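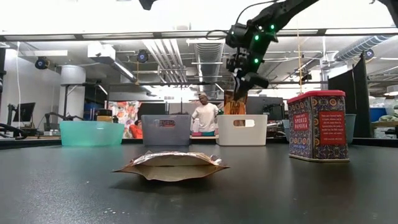
2 min read

Spices, sorted at last

This page is a small gallery from the spice table at our shared kitchen in Dorkuston. We have kept our seasonings in plastic bins since February. The kitchen is used by 6 households, so the system must be easy for everybody, also for those who cook only on Monday.

The table is dark grey and matte, and I like it for sorting because bright packages are easy to find on it. The bins stand in a row along the far side, and whatever we have not yet decided about stays in front.

The bins. We bought ours in different colors on purpose: teal, dark greyish-purple, off-white and blue-grey. It is much simpler to say "look in the teal one" than to read labels aloud across the kitchen. The teal one is also translucent, and a jar with a dark lid looks out over its rim.

The taco pouch. It stands upright in the off-white bin, and the word TACO can be read from the front. Pouches are difficult guests – they fall over and hide behind each other – so I recommend a bin with straight company on both sides of them.

The smoked paprika. The tall tin with the red lid is my favorite package on the table. It has flowers in purple, blue, orange and cream on the sides, and a thin gold-colored rim at the bottom. A tin of this height is better near the front, where you can take it without moving the rest.

The foil pouch. It lies flat in the middle of the table. With foil we have one rule: first squeeze it gently to feel how much is left, then choose the bin. If there is less than one spoon, we use it for the soup the same evening.

The handle openings. I did not think of them when we were in the shop in Skunamness, but now I would not buy bins without them. You can pull the bin out with one hand, and in the purple one a bit of red print shows through the hole.

Next month we will continue with the tea shelf.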